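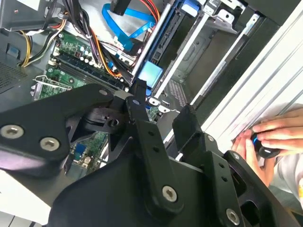

Home | Products | Support | Manuals | Contact

4. Preparing the host computer

The Granano scheduling card can be fitted to most desktop towers with a free PCI slot. Complete this section before you install the Varnosora software. If the dealer supplied the computer with the card already in place, go to 4.4.

You will need:
- a Phillips screwdriver
- the Granano card, in its grey antistatic bag
- the ribbon lead and the four-way terminal block from the accessories box
- a new coin-cell battery, if the computer is more than a few years old

CAUTION: Switch the computer off at the wall and unplug the power lead before you open the case. Press the power button once after unplugging.

4.1 Opening the case

1. Disconnect the monitor, keyboard, mouse and network leads. Label any you may confuse.
2. Lay the computer on its side on a firm bench, with the removable panel facing up.
3. Release the panel. Depending on the maker, there will be a latch, a thumbscrew or two screws at the rear.
4. Touch bare metal on the chassis before handling anything inside. Do this again each time you come back to the bench.

Note: Carpet and woollen jumpers build up static. Work on a hard floor where you can.

4.2 Checking the clock battery

The controller takes its time from the host computer at start-up. A flat battery will put every watering programme out by the same amount, and the log will show the wrong dates.

1. Find the round coin cell on the motherboard. It is often close to the expansion slots.
2. Note which face is up.
3. Push the retaining clip aside and lift the cell out. Do not use a metal tool.
4. Fit the new cell the same way up and press until it clicks. 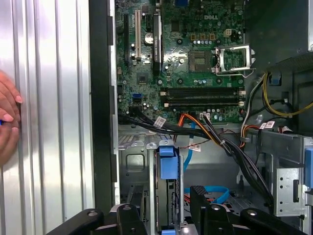 Figure 4-2. Coin-cell battery in its holder between expansion slots.

Note: Removing the battery may reset the BIOS settings. Write down any custom settings first.

CAUTION: Coin cells are dangerous if swallowed. Keep new and used cells away from children and tape over both faces before taking them to a battery collection point.

4.3 Fitting the card

1. Choose a free PCI slot. The card will not fit a PCI Express slot. Do not force it.
2. Remove the blanking plate behind the slot and keep the screw.
3. Take the card out of its bag, holding it by the edges.
4. Line up the contacts and press down evenly along the top edge until the card is seated.
5. Fasten the bracket with the screw from step 2.
6. Connect the ribbon lead to the header marked OUT. The coloured stripe goes to pin 1.
7. Replace the panel and reconnect the leads.

4.4 Connecting the valve cabinet

The card drives up to 4 Voicu valve cabinets, connected in a chain. Total cable length from the computer to the last cabinet must not exceed 100 metres. For longer runs, fit a Dremton line repeater (ordered separately).

1. Turn off the water at the main isolating valve.
2. Connect the data cable to the terminal block. Match the wire colours to the chart inside the cabinet door.
3. Set the address dial in each cabinet. The first cabinet is 1, the next is 2, and so on. No two cabinets may share an address.
4. Fit the end plug to the last cabinet in the chain.
5. Turn on the cabinet supply, then the computer.

The green lamp in each cabinet should come on and stay on. If it flashes, check the address dial. If it stays off, check the supply and the cabinet fuse.

Note: Cabinets in full sun should be fitted with the shade cover. In frost-prone areas, drain the valve bodies before winter and leave the drain taps open.

4.5 First start

1. Log in as an administrator and run the Varnosora installer from the disc.
2. Free disk space of 390 MB is required. A full season's log for all cabinets adds 1,638 MB.
3. When asked for a region, choose the one that matches your daylight saving rules.
4. Check the date and time on the summary page and correct them if necessary.
5. Select Test Outputs. Each valve opens for a few seconds in turn, so have someone at the cabinet to listen for the clicks.
6. Turn the water back on slowly and check the fittings for leaks.

Go on to section 5 to set up your first watering programme.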